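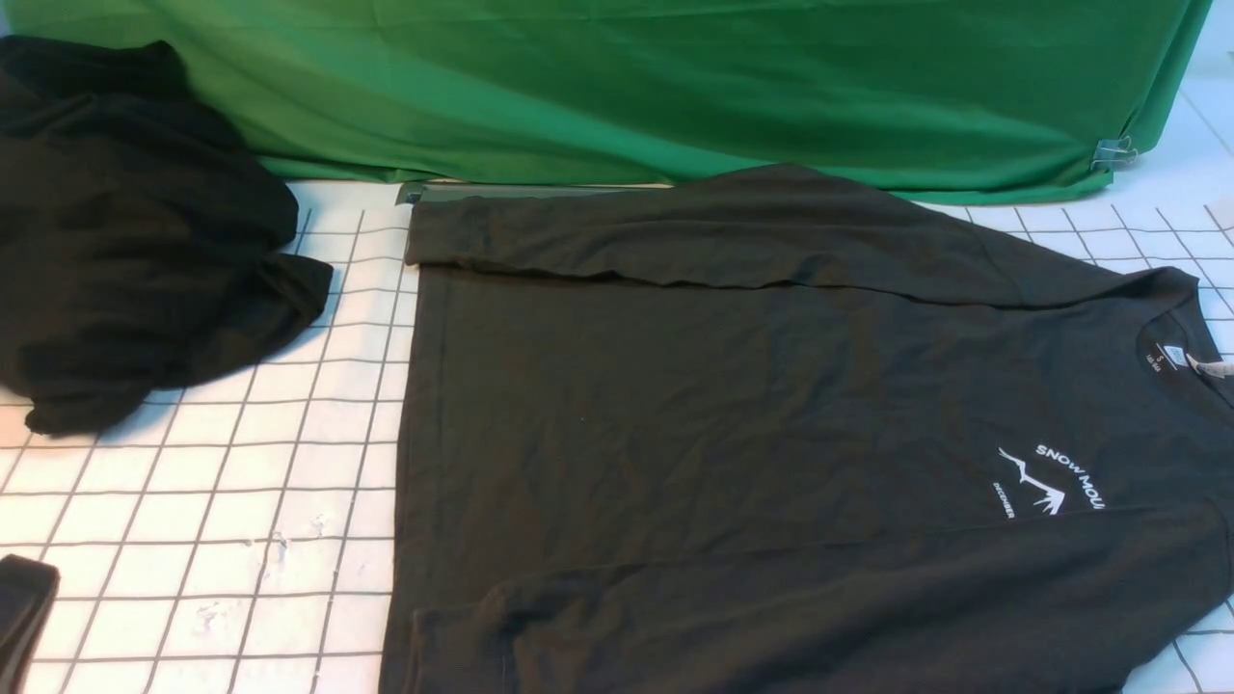 # Ondness Clothing Swap: Common Questions

Updated 2 January 2021

**Who can take part?**

Anyone over 16 with a membership number. Membership is free and you can sign up at the front desk of the Avier building. We have 372 members at present.

**What can I bring?**

Clean, wearable clothes for adults. Small flaws are fine if you write them on the tag. We don't take underwear, swimwear, shoes or anything with a strong smell of smoke or perfume.

**How do points work?**

Each item you hand in earns one point, and coats and suits earn 2. You spend points at the same rate. Points carry over until the end of April and are then cleared.
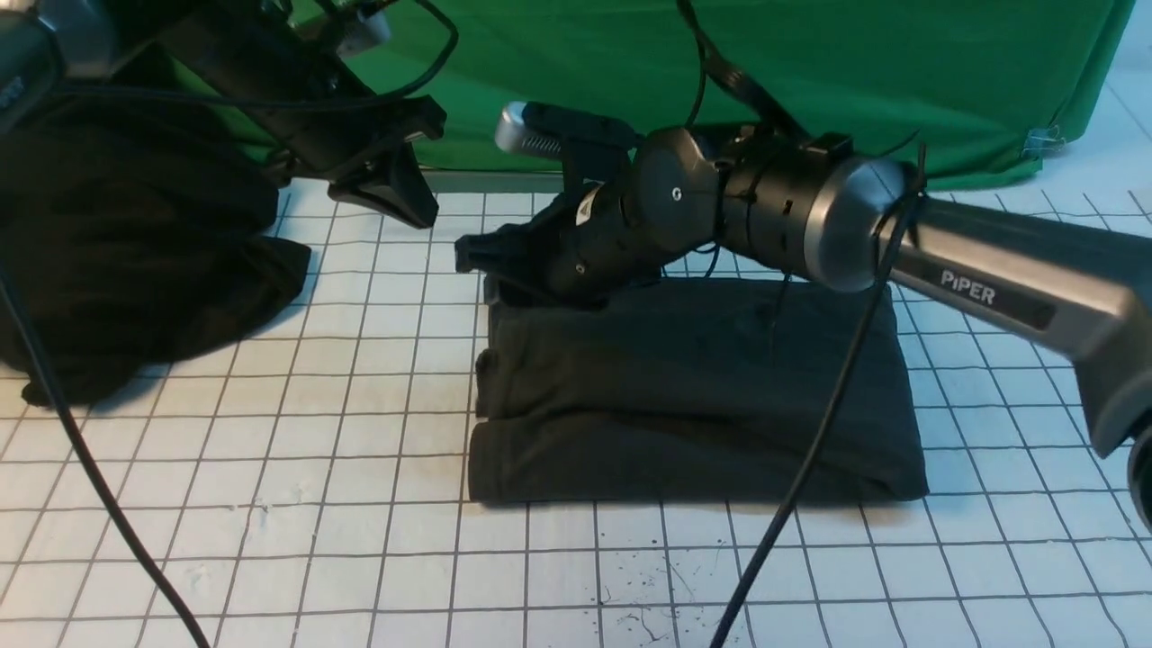 If you lose track of your balance, write to Prasanna Gamage with your membership number. She sends out balances on weekdays only — please don't ask at the sorting tables.

**Do I need to iron things first?**

No. Wash them, dry them fully and fold them. 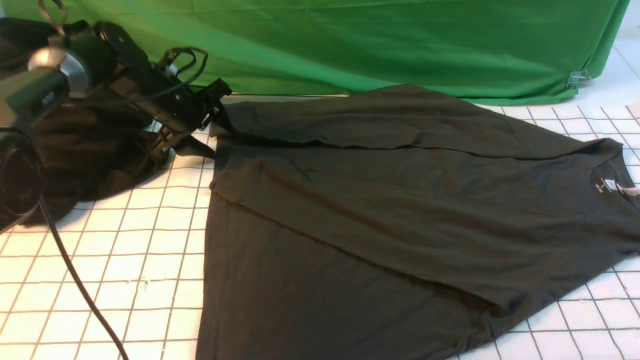

Shirts and tops are stacked by size, so the size tag needs to be easy to find. Fold them any way you like, but keep the neckline at the outside of the bundle. A plain dark T-shirt with no print looks like every other one on the pile, and without a readable tag it goes to the fabric bin. If the tag has been cut out, pin a slip of paper with the size to the collar.

**What is the fabric bin?**

It holds clothes that can't be swapped but still have good cloth in them. Bohdan Marchuk runs a mending class that uses most of it. The rest goes to textile recycling. Bin items don't earn points. 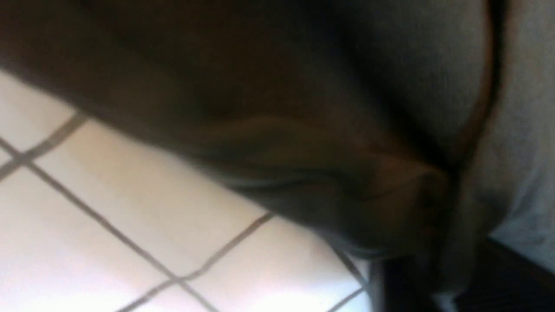 *Dark fabric, close up.*

**Can I get an item back after I hand it in?**

Yes, until sorting starts. After that it belongs to the swap and you would need to spend a point on it.

**Is there a limit on how much I can take?**

Only your points. We ask that nobody takes clothes for resale.

**How much was swapped last year?**

2373 items, of which 77 were winter coats.

**Who do I contact about a large donation?**

Signe Lunde, before you bring it in. Storage is tight and she may ask you to split it over two visits.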